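Our Visit to the Omara Robot Lab Open Day
Project report by Vaida Vaher and Ruan Makhubela

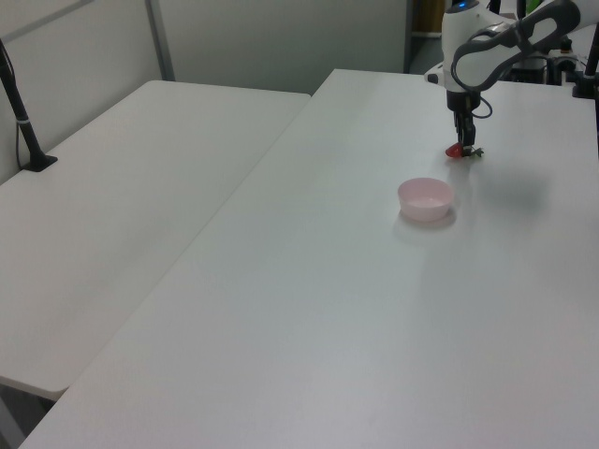 We had wanted to see a robot handle soft food ever since our class project on fruit picking began, so when Omara opened its doors on Friday, March 1, 2019, we were in the queue early!

Hannelore Grube showed our group round. She let us stand right by the table while the arm worked with a strawberry, and we both held our breath. Two thin fingers, one small berry, and a pink bowl to aim for. Our own gripper at school (made from lolly sticks and a syringe) squashes grapes, so we had plenty of questions.

Hannelore told us the hard part is knowing how much to squeeze. Berries are all different shapes, and the leafy top can get in the way. Her team had logged 1,486 practice picks before the open day, and she was happy to talk about the ones that went wrong, which we loved hearing.

After lunch there was a talk by Arūnas Venckus on planning a path for an arm, with a lot of maths in it. We followed the first half. Ruan got to ask about cables and how you stop them catching when the wrist turns.

For our own gripper we are now going to try softer tips, cut from kitchen sponge, and test them on eight grapes and then on strawberries when they are cheaper in May.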